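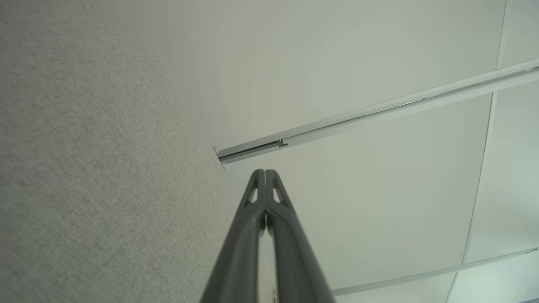
White ceiling, looking up

June 24, 2019

I have spent most of this month painting ceilings, so this post is about painting ceilings. If you came for the allotment, the beans are fine and I will get back to them.

We moved to Wendent last September and did the walls first, because walls are what you look at when you have just moved in. The ceilings were left alone all winter. Then the sun came round to the front of the house in spring and every mark showed up. There was an old brown stain over the landing, a patch in the back bedroom where someone had taken down a light and filled the hole badly, and a general yellow tinge in the front room from whoever used to smoke there.

I bought the paint at Vestergaard on the ring road. They had their own trade white and they had Zotel, which cost more. I stood there for a while reading the tins and bought the Zotel. The full bill came to £68, with a roller sleeve, a tray, two dust sheets and a small tin of stain block. I already had brushes. I also had a Huker extension pole that I bought for the outside of the old house and hardly used. It is heavy and the twist lock slips a bit if you lean on it, but I was glad of it by the second room.

The stain block has to go on first. I knew this and still tried to skip it on the landing. The brown came straight through the first coat of white, a bit paler and slightly wider than before. I let it dry, did the stain block properly, and started again. That was one evening wasted.

Washing the ceiling was the worst part. I used sugar soap and a flat sponge mop, and the water in the front room went the colour of tea. I changed the bucket six times. It runs down the handle and into your sleeve, and there is no good way to hold the mop that prevents this. I ended up wearing an old cycling jacket with the cuffs done up tight.

After that it was fairly plain work. Cut in round the edges with a brush, then roll towards the window in strips, then go back and do it again the next day. The tin says to leave it four hours between coats but I left it overnight each time. I did try a second coat the same day in the back bedroom and the roller started pulling up the first one in a corner, so I stopped.

The difficulty with white on white is that you can't see where you have been. In the front room it was easy, with the yellow underneath. In the bedrooms I had to keep getting down and standing by the door to look along the ceiling for the shine. I missed a strip the width of the roller over the wardrobe and only saw it the following morning from bed. You can buy a paint that goes on pink and dries white. I saw it on the shelf and thought it was a gimmick. I would buy it next time.

My neck was bad for three days. I had been working in long stretches to get it over with, and I should have stopped more. By the last room I was doing 10 minutes and then going off to do something else, and it took no longer overall that I could tell.

The front room looks the most different. It feels taller, and I now notice that the walls, which I thought were a warm cream, are a bit green. I am not doing anything about that this year.

What is left is the kitchen and the landing. The kitchen has a textured ceiling, the swirly sort, and I want to find out how old it is before I touch it, as some of that coating had asbestos in it. I have sent for a testing kit. You damp a small area, take a scraping and post it off, and they email you the result. Until that comes back the kitchen stays as it is, cobwebs and all.

The landing needs one more coat over the stairs. I don't own a ladder that will do it safely — the bottom step is in the wrong place for every arrangement I have tried — so I am going to ask next door if I can borrow theirs.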